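Trenaditz Ferry Timetables – README

Scheduled sailings, fares and cancellation notices for the Trenaditz ferry, typed up from paper and put into files a spreadsheet can open. If you came looking for live departures, the ferry company has a phone line, and we wish you luck with it.

Contents

sailings.csv – one row per scheduled sailing
fares.csv – one row per fare, per season
notices.csv – one row per cancellation or delay notice
piers.csv – the six landing places and every spelling of them we have met
CHANGES.txt – what was fixed and how embarrassing it was
LICENSE.txt – see the end

Version 6 has 3,866 rows in sailings.csv and 383 in notices.csv. The other two files are small enough to read over coffee.

Why this exists

The ferry between Leltgate and Brillska has run for longer than anyone has kept decent records of it. Timetables were printed on card, pinned up at the piers, rained on and thrown away. What survives does so by accident: the backs of shopping lists, drawer liners, one nearly complete run kept by a hotel that used them to settle arguments with guests.

The project began as an attempt to answer one question, whether the late boat used to leave at 9:40 or 9:50. The answer is both, depending on the season, and for one summer also 9:45. By the time we had worked that out there was a folder of scans, and a folder of scans wants to be a dataset.

What is in a row

Each row in sailings.csv gives the season, the day pattern, the departure pier, the arrival pier, the printed departure time, the printed arrival time, and the source card. Times are local and on the 24-hour clock. The cards themselves used whatever clock the printer felt like, so a "12.15" with no further help was placed by looking at the sailings on either side of it. Those rows have inferred set to yes.

The day_pattern column takes these values:

daily
weekday
saturday
sunday
school
market
other

"School" means school days only, according to a school calendar we don't have. "Market" means market day in Brillska, which moved at least once. "Other" covers the footnotes. One reads, in full, "not if foggy." We have kept it in the note column as written.

How it was typed up

Scans were read by eye and entered by hand, twice, by two people who were then made to look at each other's mistakes. Automatic text recognition was tried on the first batch. It did a fair job on the numbers and turned Brillska into "Grill ska" so often that we briefly considered adding it as a pier.

Where the two readings disagreed, a third person decided. Where the third person also couldn't tell, the field is blank. A blank means the card was unreadable. A dash means the card itself had a dash. Please don't merge the two, however tidy it makes your chart.

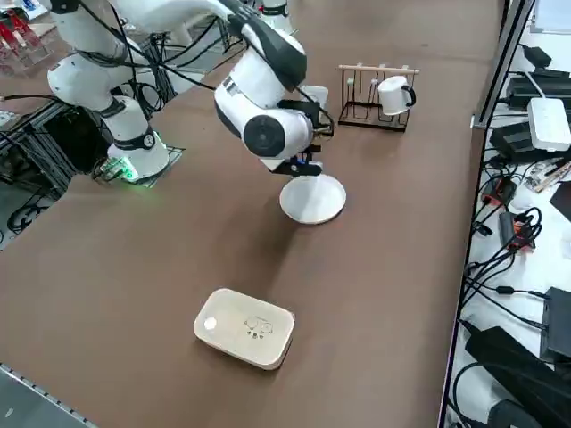 Two white robot arms over a brown work table.

Fares

Fares are listed as printed, in the money of the day, with no allowance for inflation. Categories have also been left alone. Over the years the company charged separately for adults, children, bicycles, prams, dogs, "large dogs," and furniture. The line between a dog and a large dog was never defined on any card we hold, and we suspect it was settled at the gangway.

The return_fare column is empty for the earliest seasons. No return tickets are listed on those cards. Passengers presumably paid twice or moved.

Cancellation notices

These are the best part of the collection and the least reliable. A notice was only kept if somebody found it funny or was owed money, so the file leans heavily toward the strange and the expensive. Do not use it to work out how often the boat failed to run. Somebody will anyway, so the first line of the file says the same thing in capitals.

The reason column is free text. A second column, reason_group, sorts the notices into weather, mechanical, crew, tide, event and unstated. "Unstated" is the largest group by a comfortable margin. The company has never been a great one for reasons.

Known problems

Winter seasons are thin. Summer cards were printed in greater numbers and in brighter colors, and people kept them.

The Benjelloun landing appears on some cards as a request stop and on others as a proper call with a time. We recorded whichever the card said. If you plot sailings by pier, it will seem to blink in and out of existence, and people who lived near it say that's fair.

Arrival times before the second pier was built look too good. They are printed times, and the printer was an optimist. Nothing in this dataset tells you when a boat got anywhere.

Two cards in the source list carry the same number. They are different cards. Renumbering them would break everyone's links, so one is now 100 and the other is 100b, and we have all agreed to stop talking about it.

Accented letters in the note column may come out as nonsense in older spreadsheet programs. Open the file as UTF-8. If that means nothing to you, use the import menu and try the options until the question marks go away.

Good uses, poor uses

The files have been used for a school project on tides, a local history walk, and at least one long dispute about a bus connection. They suit questions about what was promised to passengers and when the promises changed.

They are poor material for anything to do with punctuality, passenger numbers or profit. They are no use at all for catching a ferry. We had an email one June from a person standing on the pier at Leltgate with a printout of fares.csv, and we would like that to remain the only one.

Versions

Releases are numbered with whole numbers. A new one comes out when enough corrections have piled up to make somebody feel guilty. Version 6 added the hotel's cards, fixed the Saturday sailings that had been filed under Sunday, and removed a fare for a horse that proved to be a fare for a hose.

Older versions stay available for people who have already cited them. We'd ask that you don't go back and cite the horse.

Corrections and additions

Send corrections with the source card number and the row as you think it should read. "The times are wrong" has been received and noted.

If you have cards of your own, scan both sides. The backs often have the dates on them. Up to 20 MB per message gets through our mail server; anything bigger vanishes without a word to either of us, so split it up. Please don't post originals. We have nowhere dry to put them.

License

The tables are free to copy, change and share, with credit to the Trenaditz Ferry Timetables project and the version number. The scans are available on request for private study only, while we try to find out who owns the rights to a piece of card that says "not if foggy."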